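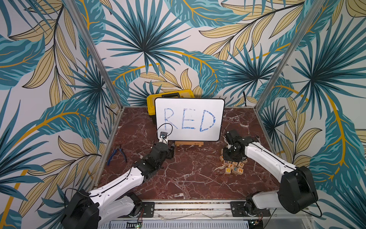 Station 2, Buchstabentisch: zwei Arme, Tafel mit dem Wort RED, Holzwürfel

Häufige Fragen zum Offenen Samstag bei Skellia

Kurz und knapp, weil jede Woche dieselben Mails kommen. Wird ergänzt, wenn Zeit ist.

Wann genau?
Samstag, 10 bis 16 Uhr. Letzter Einlass 15:30. Danach wird abgebaut, bitte nicht mehr klopfen.

Wo?
Halle Climuro, Eingang über den Hof. Nicht vorne am Bürogebäude, da ist am Wochenende zu. Vom Hof aus die graue Tür, dann den Pfeilen nach.

Anmeldung nötig?
Zum Rumlaufen nein. Für die Führungen ja, maximal 30 Leute pro Runde. Liste hängt am Empfang, online geht auch. Wer nicht kommt, bitte austragen!

Kostet das was?
Nein. Kaffee 2 Euro, Kuchen gegen Spende.

Was gibt es zu sehen?
6 Stationen. Greifen, Buchstabentisch, Sortieren, Kabel stecken, Werkstatt und die Ecke von Bestach mit den Getrieben. Reihenfolge egal. Am meisten los ist erfahrungsgemäss am Buchstabentisch, also besser gleich früh hin oder nach 14 Uhr.

Was passiert am Buchstabentisch?
Auf der Tafel steht ein Wort, daneben liegt ein Haufen Holzwürfel mit Buchstaben drauf. Die Arme sollen die passenden Würfel raussuchen und das Wort vor der Tafel legen. Wir fangen mit RED an. Drei Buchstaben, gut zu lesen, reicht für den Anfang.

Warum auf Englisch?
Kurze Wörter, keine Umlaute. Auf den Würfeln gibt es kein Ü. Deutsche Wörter gehen auch, ROT zum Beispiel, wenn genug passende Würfel da sind.

Darf ich selber ein Wort auf die Tafel schreiben?
Ja, nachmittags. Höchstens vier Buchstaben, gross und deutlich, mit dem Stift der am Tisch liegt. Bitte keinen eigenen mitbringen, letztes Jahr war Permanentmarker drauf und die Tafel konnten wir wegschmeissen.

Machen die Arme das alleine?
Teils teils. Vormittags steuert jemand von uns, da sieht man schön, was die Greifer können und was nicht. Ab Mittag läuft das gelernte Programm. Laurențiu Vlad betreut die Station und sagt an, was gerade dran ist. Bei Unklarheit einfach fragen, er beisst nicht. 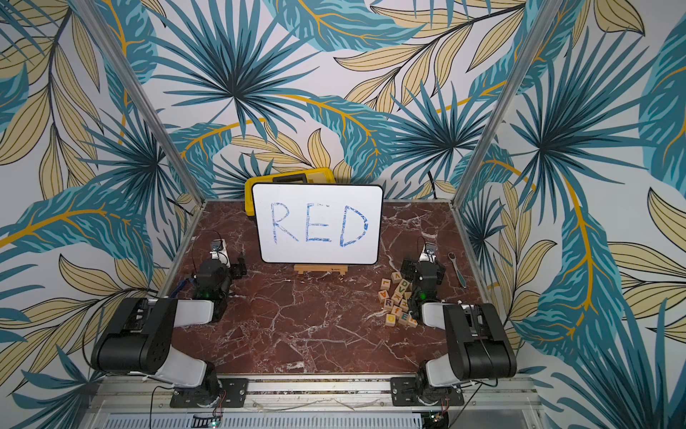

Die Würfel werden übrigens vor jedem Durchgang neu hingeschüttet. Kein fester Platz, manche liegen schräg, manche auf der Seite. Genau das ist ja die Schwierigkeit. Ein R, das nach oben zeigt, ist was anderes als ein R, das halb unterm Nachbarn steckt. Kleinbuchstaben sind auch dabei, die zählen beim Legen nicht.

Woher wissen die Arme, wo der Würfel ist?
Kleine Kameras an den Handgelenken, oben auf den Greifern. Mehr dazu in der Führung, da ist Zeit für die Technik.

Klappt das immer?
Nein. Bei den Proben im Juli hatten wir 1269 Griffe mitgezählt, die Auswertung hängt neben der Station an der Wand. Mit allen Fehlgriffen, wir haben nichts rausgenommen. Wenn ein Würfel runterfällt: liegen lassen, wir heben ihn auf.

Darf man anfassen?
Die Arme nicht, auch nicht im Stillstand. Würfel zum Anfassen liegen am Nebentisch. Hände bitte nie über die vordere Schiene, auch nicht zum Fotografieren.

Ist das was für Kinder?
Ja, ab Schulalter macht es am meisten Spass. Kleinere auf den Arm nehmen, der Tisch ist hoch. Unter 12 nur mit Begleitung. Für Schulklassen bitte einen eigenen Termin, am Samstag wird das zu voll.

Darf ich fotografieren und filmen?
Fotos und Video ja, ohne Blitz. Der stört die Kameras an den Greifern. Andere Besucher vorher fragen.

Wer hat die Station gebaut?
Die Gruppe Hodoroagă bei uns im Haus. Tischaufbau und Programm. Quellcode geben wir nicht raus, Stückliste auf Anfrage.

Ist alles barierefrei?
Halle ja, alles ebenerdig. Werkstatt leider nein, zwei Stufen. Kurz Bescheid sagen, dann legen wir die Rampe hin.

Parken?
Kaum. Der Hof ist fürs Liefern gesperrt. Lieber mit dem Rad kommen, Ständer sind neben der grauen Tür.

Sucht ihr Leute?
Ja. Praktikum und Abschlussarbeiten, Zettel liegen am Empfang. Bewerbungen am Samstag bitte nicht in die Hand drücken, die gehn verloren. Per Mail ist besser.

Meine Frage steht hier nicht.
Mail ans Besucherbüro, Antwort in der Regel bis zum nächsten Werktag. Freitag nachmittag ist keiner mehr am Postfach, da bauen wir auf.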